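Stomgate Allotments, minutes, Mon 8 June

I took these, so blame me for the spelling. Present: Hywel (chair), Kyriaki, Junhao, Kazimír and me, Vidar. Last month's minutes agreed, once Hywel had found his glasses.

Water. The tap by the top gate drips again. Junhao has had a look and wants a new washer and a go at it on his own — fine by all of us.

Money. We have £519 in the pot. Kyriaki asked for £12 of it for slug wool and got it, though I still say beer works better!

Path. Long chat about bark or gravel. Bark won, 3 votes to 2, and Kazimír will ring Pindov for a price.

Show. Moved to October so the squashes get a chance. Hywel is booking the hall and I'm doing the posters (no clip art this year, I promise).

Next meeting at Kyriaki's, bring a chair.

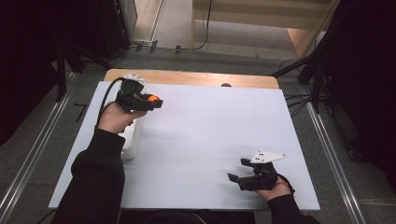
At the table, white board down.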